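4.2 Play food and what children eat

The claim that pretend cooking makes children more willing to eat vegetables is repeated often and tested rarely. Pavlović's survey of 4,000 parents is the usual source, yet it asked them to recall meals from the previous May, and parents who buy toy kitchens may well be parents who cook. We are not convinced that the toy does anything. 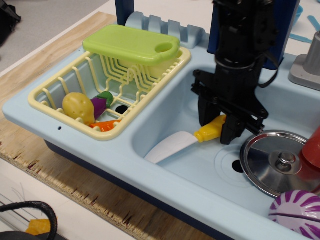 Figure 7. Toy potato, eggplant and carrot in the dish rack of a play sink.

The Hijazi trial is better designed but small. Children in 2 preschools had free play with kitchen sets for 10 weeks, and lunch leftovers were weighed before and after. Leftovers fell in both schools – including the one where the sets stayed in storage until the final week. The authors call this a spillover effect. A change in the lunch menu seems the simpler reading, and the paper does not rule it out.

Nor is it clear what "willing to eat" means. One bite counted as success in the Braleo scale, while the Hijazi team wanted half a serving. Pooling the two, as later reviews have done, tells us very little.

Corresponding author: Rawan Mahasneh. © 2026 The authors. Back to top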